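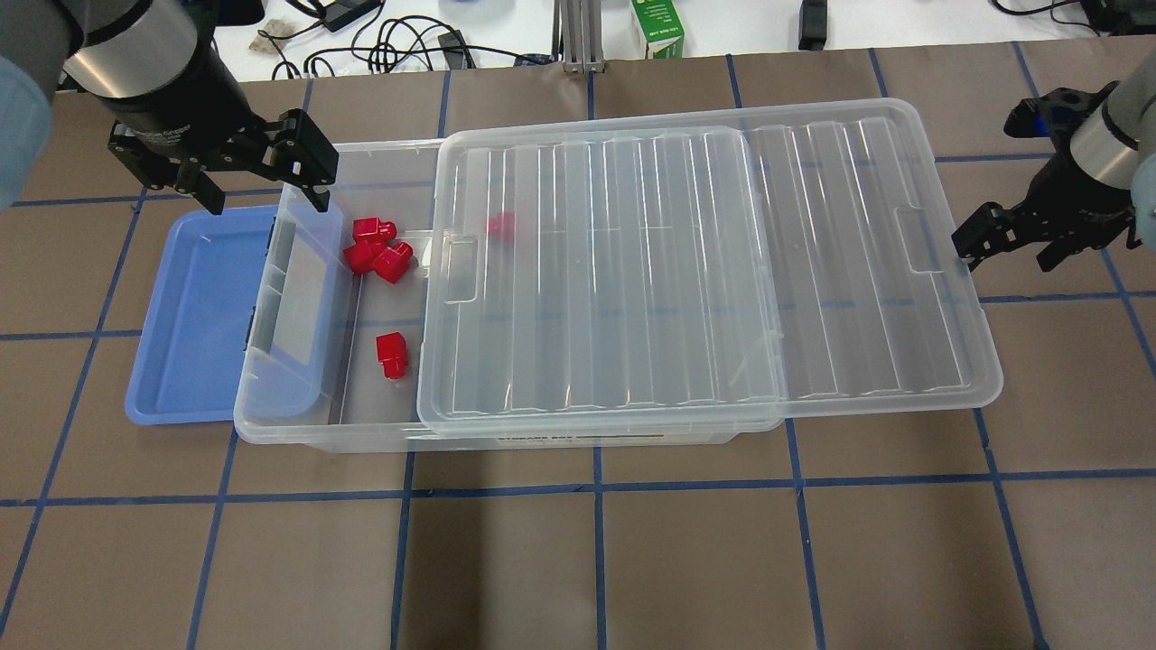 Figure 2. Storage bin, lid and tray on the gridded work surface, two arms in position.

Section 2: Planning and Budgeting Your Cell

Revised June 27, 2024, by Kimie Hirose, Ledthorpe

Read this section before you order anything. Planning is the part of the project I enjoy most, and an afternoon spent here will save you a second round of shipping charges!

2.1 Choose the task first

1. Write down one job you want the cell to do. Picking small red parts out of a lidded bin is a great starter job: it has a lid, a tray, and parts that can end up at any angle.

2. Gather the real bin, the real tray and the real parts. Measure the bin with its lid on and again with the lid set to one side.

3. Tape a grid on the surface you plan to use. Brown cardboard or paper and dark blue tape work very well and cost next to nothing. Mark where each item goes on your Cliltholm planning sheet.

4. Decide whether the job needs one arm or two. Try it by hand, first with one hand behind your back. If the lid has to move while something else is being held, budget for two.

Note: Two arms also means two grippers, two sets of cables and two mounting plates. Enter all of them on the sheet now.

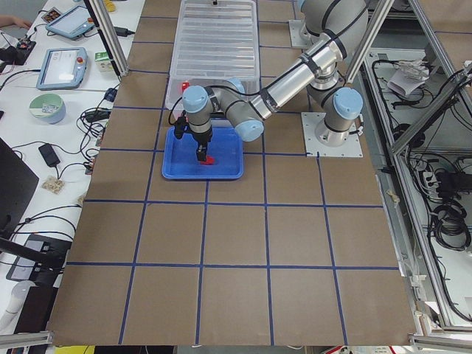 5. Price the parts around the arm. On the Cliltholm sheet these go under "Frame and Power":
Aluminum extrusion and brackets
Mounting plates and bolts
Power strips and adapters
A side table for the teach pendants and a monitor
Cable ties (buy double, you will love having them)

Our own Frame and Power total came to $2,086, before tax. We had guessed far less, and I was very glad we found out on paper.

CAUTION: Do not run the arm until its base is bolted down and the emergency stop is within reach of the person at the pendant.

2.2 Grippers

A plain two-finger gripper will take you a surprisingly long way. Check how wide it opens against your largest part, then against the edge of your lid. We compared Flakus and Iwasaki fingers for 4 days and had a wonderful time doing it. Either set will suit small blocky parts.
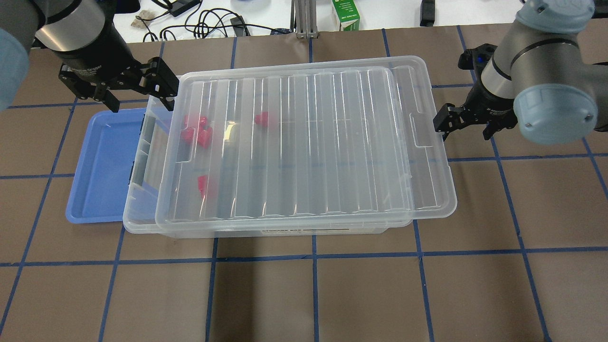
Order one spare set of fingers per arm and put them on the same purchase order. Ours took 90 days to arrive when we ordered them separately in December.

Note: Leave a blank line on the sheet for the tool you haven't thought of yet. Go on to Section 3, Delivery and Unpacking, once every other line has a price.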